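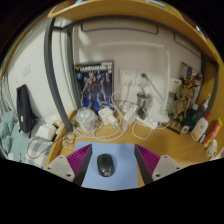 Hi all,

Catching up on the digest, and Kusum's note hit close to home, so I'm jumping in!

On 3/10/21 Kusum Bisht wrote:

> Has anyone made a desk work right beside a bed? My room in Hodthorpe is tiny and the cables are driving me up the wall. I'm ready to give up and type on my knees.

Don't give up! Mine is wedged in next to the bed with a shelf overhead, and I've done a whole winter of work there. The white cables are still a tangle across the middle (I know, I know), but there's one rule I stick to: the mouse pad stays clear. Everything else can creep in from the back, chargers, metal cup, the model kit I keep meaning to build, but nothing lands on the pad except the mouse.

A power strip on the desk is ugly, I'll give you that, but I got so tired of crawling under the bed to reach one on the floor. If yours has screw slots on the back, try hanging it under the shelf. My sister did that at her place in Lonside and she loves it. I bought a pack of 14 Velcro ties in October to do something similar and they're still in the drawer, so don't take me as a model of discipline.

How deep is your desk, Kusum? And does the bed have to stay on that wall? Measure before you buy any trays, I sent two back.

Off to find those ties,
Grultska list lurker no. 152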